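Support > Recycling and Trade-In > Desktop Computers

Desktop Trade-In and Recycling: Common Questions

Reading time: 3 minutes

Which computers do you take?

Broster takes desktop towers from any maker, working or not. Laptops go through a separate counter at the Zudthorpe store. We do not take CRT monitors or printers at either location.

Do I need to bring the cables and keyboard?

No. A power cord helps us test the machine, but we keep spare cords at the desk. Keyboards and mice can go in the bin by the door.

How is the trade-in value worked out?

We go by the age of the machine, the processor, the memory and whether it starts. We open the side panel and look over the parts inside. Most working towers bring between $20 and $50 in store credit. Gaming machines are priced one at a time.
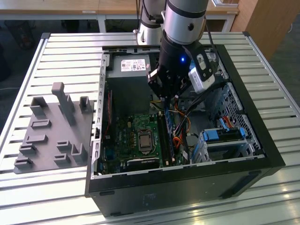 What happens to my files?

You should copy anything you want to keep before you come in. We can't get files back once a drive has been checked in. Drives from trade-ins are erased with Tunia wiping software, and drives that fail the wipe are shredded. If you want a certificate, ask for it when you hand over the computer. It can't be issued later.

Can I keep my hard drive?

Yes. Take it out at home or ask us to do it at the desk. The credit will be lower without it. In many office towers the drive sits in a plastic caddy that comes out without tools, but check the manual for your model first. Shut down the computer and unplug it before you open the case.

Should I take out the power supply too?

Please leave it in. It should never be opened, even when the computer is unplugged. The label on the unit tells us its rating, so don't peel it off.

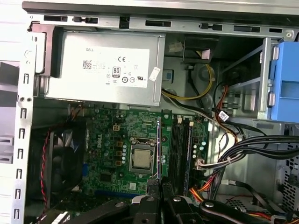 Do businesses pay for pickup?

Pickup is free for 20 computers or more. Smaller loads can be dropped off at the Khondokar Road dock. For loads over 2000 pounds, call ahead so we can book a truck with a lift gate.

How long is store credit good for?

Three years from the day it is issued. It can't be exchanged for cash or used on repairs.

Can I change my mind after a trade-in?

Only on the same day, and only if the drive has not been wiped. Bring your receipt.

Related questions
- Trading in a laptop
- Getting a data wipe certificate
- Zudthorpe store hours for November
- Batteries: what we can and can't accept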